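Household Textiles and Care — Handout 6
Clearing and Sorting a Bed Surface
Prepared by Kartini Nugroho
Revised 2022-04-20

Read this before the practical. It replaces pages 3 and 4 of the old packet, which had the steps for folding in the wrong order.

1. What counts as the bed surface

In this course the bed surface means everything from the top cover up. A bedspread belongs to the bed. A blanket laid over it usually does too, and so does a pillow. Clothing does not, even if it is there every day. Bags do not either. Cables and small items go in their own group and are dealt with first.

Room 20 is the practice bedroom. The green bedspread stays on for the whole exercise. Black clothing on a cover like this is easy to find, but dark pieces bunched together can hide one inside another, so open each bundle before you decide what it is.
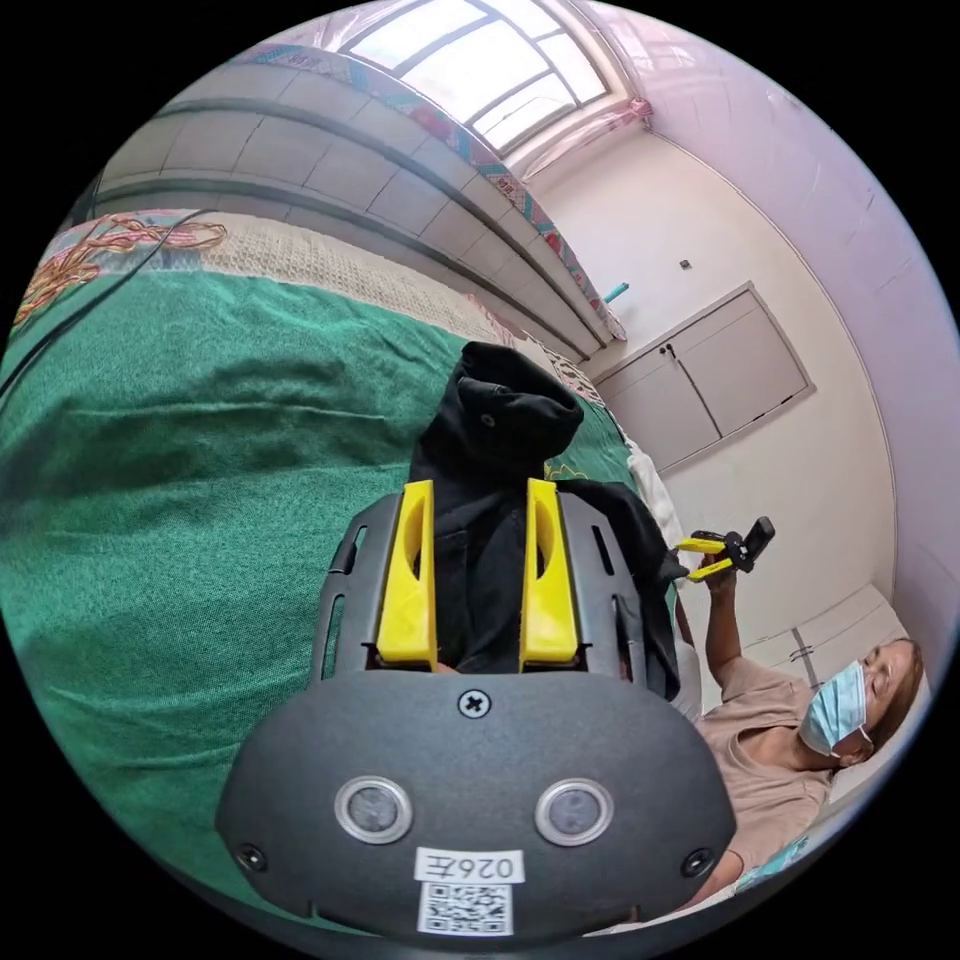
2. Order of work

Take off small and hard things first. Unplug a cable at the wall before you coil it, and keep the coil loose.

Clothing comes next. Lift each piece by the shoulders or the waistband, give it one shake away from the bed, and check the pockets. Close snaps and zippers before folding. If a piece needs washing, it goes in the hamper unfolded.

Blankets and throws are third. Fold them in half lengthwise, then in thirds. Last, smooth the bedspread from the center out to the sides. Fuzzy covers show hand marks, so finish with long strokes in one direction.

Fabric on ledges and windowsills is a separate job and is covered in Handout 7. Leave curtains alone this time.

3. Knits and fringes

A knitted blanket stretches if you pull it by one corner. Slide both forearms under it and lift. Tassels should end up on the inside of the fold, lying straight — comb them with your fingers, never with a brush. Tangled tassels are worked loose from the tip toward the blanket.
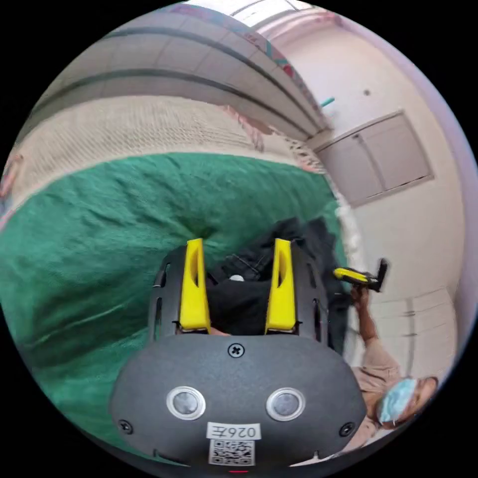
What if a black item could be either a bag or a piece of clothing?
Pick it up and look for an opening, straps or sleeves, and sort it only after that.

4. Record sheet

Write down your group, the order in which you cleared things, and anything you had to move twice. Use form 607. Sheets go to Wulan Pelupessy, in the tray outside the laundry room.

Storage boxes for folded throws are on the Plindska shelf, bottom row. Please put the lids back on. The August group will use the same boxes.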